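Bought a tub of Pistimine "daily fibre" in August after seeing the ad for the 500th time. I have opinions. Short thread.

The front says 20 servings. The scoop says otherwise. If you use the amount on the label, which is 2 level scoops, you'd best have a very flat idea of level.

"Clinically inspired." What does that mean? Inspired by a clinic? I emailed Pistimine to ask and got a discount code back.

Compared it at the shop with the Werholm one and the Drolto one. Same main ingredient, psyllium husk, all three. The Drolto has lemon flavour and a leaf on the lid. The leaf costs extra, apparently.

Meanwhile the plain bag of husk from Navickas, bottom shelf, no leaf, does the same job for a lot less. Colour of sawdust, tastes like it too.

Also not sold on the "feel lighter in days" line. Lighter than what? Measured how? My neighbour swears by it, but my neighbour also swears by magnets.

Cheapest fibre I know is still a tin of beans. No subscription, either.
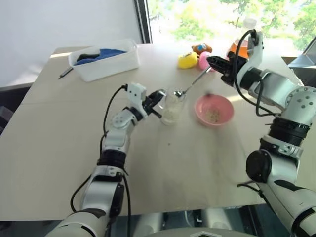 Is the fancy powder any better than the plain husk? Going by the ingredients list, you're paying for flavouring and a nicer tub.

If you do buy some, read the back and drink plenty of water with it. They all say 200 mL in tiny print and I'd go over that.

Cancelling the auto-delivery tonight. It's taken three menus so far and I've been offered the discount code again.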